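6 Mar 2024

Back from rehearsal and far too awake to sleep, so I'm writing this in the kitchen with toast. Act two finally runs without the book! Well, nearly - Tibor dried on his long speech and Myrto fed him the line so smoothly that I thought it was in the script.
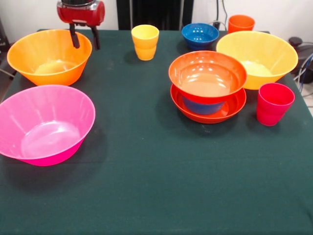 The banquet still drags, mind you. Fotini wants it played as a proper feast, all of us reaching and talking over each other, and at the moment we look like people waiting for a bus. I'd happily have big, daft colours on the table, an orange bowl and a bright pink one on dark green cloth, something you could see from the back row at Hamness. She says she'll think about it (she won't).
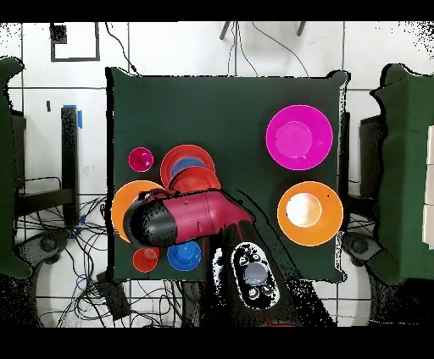

Bowls and cups on the green cloth.

My own part is creeping up on me. I have 116 lines, three costume changes and one song, and the song is the only bit keeping me awake at night. Magdalini played it through five times for me after everyone had gone, bless her, and I came in early on four of them. 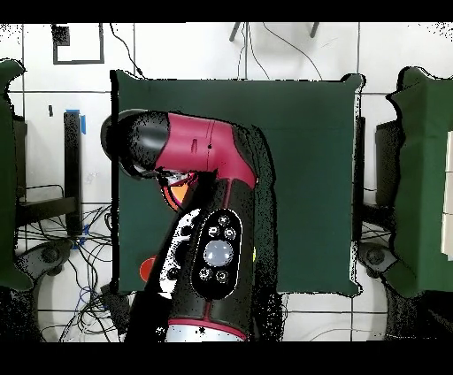
Before Friday

Learn the letter scene properly. Ring Lăcrămioara about the boots, and ask if we're still taking it to Hututwood in June.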